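4. Tuning the two-hand grasp planner

By now you should have Nater running, both arms homed, and the wrist and head streams showing up in the viewer. If the head stream is missing, go back to section 3. The planner will start without it, but it won't plan anything useful.

This is my favourite part of the set-up, because it's where the perception side and the control side finally start talking to each other!

4.1 Check the wrist view

1. Open the viewer and choose Streams > Wrist.
2. Send the hand to the Rest pose and let the fingers settle.
3. Turn on the Self Mask overlay. Every finger in view should be coloured in, right to the tip.
4. If the mask spills onto the floor, lower Mask Margin one step at a time until it stops. 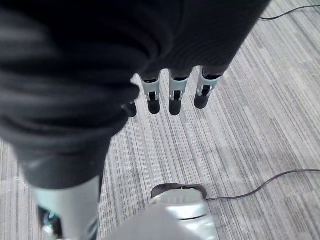
Note: Striped or patterned flooring can fool the depth filter. Set Floor Model to Textured before you touch anything else. Kasun Navaratnam wrote that filter and it's a beauty, but the default expects plain concrete.

Note: Dark cloth returns very little depth. If you use fabric sleeves or covers, tick Ignore Low Return so the planner doesn't treat the gap as free space.

4.2 Load a part model

1. Go to Parts > Add and pick your mesh.
2. Mark the rim as Preferred Contact. For thin curved shells, mark both long edges.
3. Set Finger Force to 15 and leave Palm Force at 3.
4. Press Preview. The planner draws its best grasp for each hand in green.

Caution: Glossy black parts need Edge Matching switched on. Surface matching alone will give you a confident pose that can be out by a finger width, and the hands will close on air.

4.3 Run a held-part test

1. Clear people from the reach of both arms and keep one hand on the stop button.
2. Place the part within reach and press Plan.
3. Watch the ghost arms play through the whole path. Step through it twice if the elbows pass close together.
4. Press Execute at Slow.
5. Once both hands are closed, press Hold and open the Match panel.

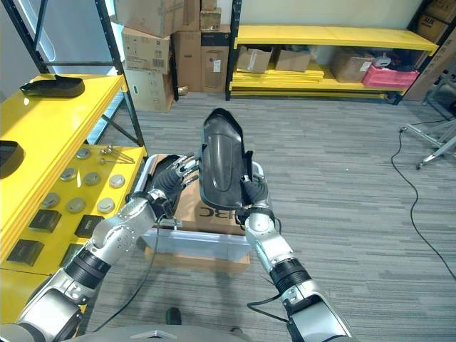

The Match score compares the tracked pose with the model. Anything over 82 is good enough to move on to section 5. If the score jumps up and down while the arms are still, raise Pose Smoothing to 2. Going higher makes the tracker lag, and you'll feel it as soon as you try a handover.

Caution: Don't change force values during Hold. Press Release, support the part from below, then edit.

Cables get their own collision layer in this version (thank you, Menaka Pramanik!). Draw them in under World > Soft Items after you've moved the robot, and again whenever someone shifts a stand or a shelf.

Last revised Jul 19, 2020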